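Re: [softies] October swap - what counts as a "set"? and filling question
From: Emumitz
To: softies list

Replying quick, on my lunch, so sorry for the mess.

On 7 October (early morning) Pollis wrote:

> Hi all, two things before I mail my box.
>
> First, does a set have to be from one maker, or can I mix? I have
> a fruit and a bird that look cute together but are nowhere near the
> same scale. Last year somebody got a note back about that and I
> don't want the hassle.
>
> Second, the filling. My round ones go flat on one side after a
> month on the shelf. I stuff until I can't get any more in and it
> still happens. Is it the fiberfill or is it me? Also do you all
> wash before sending? I have a white one I'm scared to put near
> water.
>
> Pollis

Mixing is fine. Rule is 3 pieces max, 70 grams for the lot, so it goes the cheap rate. Scale doesn't matter. The note last year was about a loose button eye, different thing.

Filling. Probably you, sorry! Round ones need small tufts, pulled apart first, pushed out to the sides before you do the middle. If you shove in one big wad you get a hard lump with soft air round it and then it slumps. I went through a whole bag of the Mota fill learning that. Roll it in your hands when you're nearly done, add a bit more where it dents, then close. Fuzzy fabric hides a lot but it also hides the dents until later so go by feel.

Flat bottom is another matter. For anything that has to stand up I put in a little felt circle at the base, stiff kind, glued to nothing, just sitting inside. Stands much better. Jimau sent me a pattern with the base piece cut 80 mm across and that's way too big for a little body, mine came out like a bell. Go smaller.

Washing: I don't wash white. Damp cloth, bit of dish soap, dab dont rub, then leave it on a towel with a fan. Red trim next to white is the scary part. If it's cheap red felt it will bleed, I lost a nice one that way. Test the red on a wet paper towel first, and if any color comes off keep the water well away.

Fuzzy brown stuff you can brush. Old toothbrush, one direction. Don't iron it, don't put it near the dryer. I got a bald spot the size of a dime from a hair dryer on low.

Oh and packing, you didn't ask but Jimau did off list. Tissue between pieces, no rubber bands, they leave a crease that takes forever to come out. I use a sandwich bag with the air left in. Box inside a box only if it's going overseas. Please put your list name on the slip as well as the return adress, last round I had 7 parcels and two of them I still can't match to anyone.

Dates same as before, boxes to me by the end of October, I sort and mail out the week after. If you're going to be late say so on the list, not just to me, my inbox is a swamp.

What else. Mota asked about eyes for the birds, safety eyes or stitched. Stitched, please, several of these go to houses with babies. Beaks stitched down all the way round too, the little felt ones pop off if you only tack the corners.

As for fruit with a bird, Pollis, I'd say go for it. The silly pairs always get picked first anyway. Mine below, the round one is supposed to be a kiwi but my sister says potato. Opinions welcome, I can still add a leaf or something.

Got to run, back on tonight after 7.

Emumitz
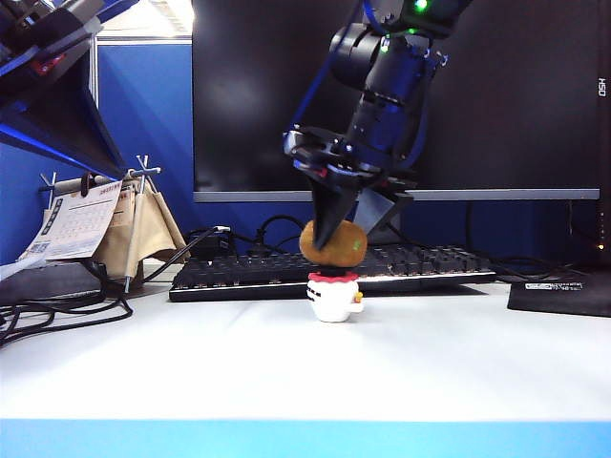
kiwi (or potato) on top of the little white one, in front of my keyboard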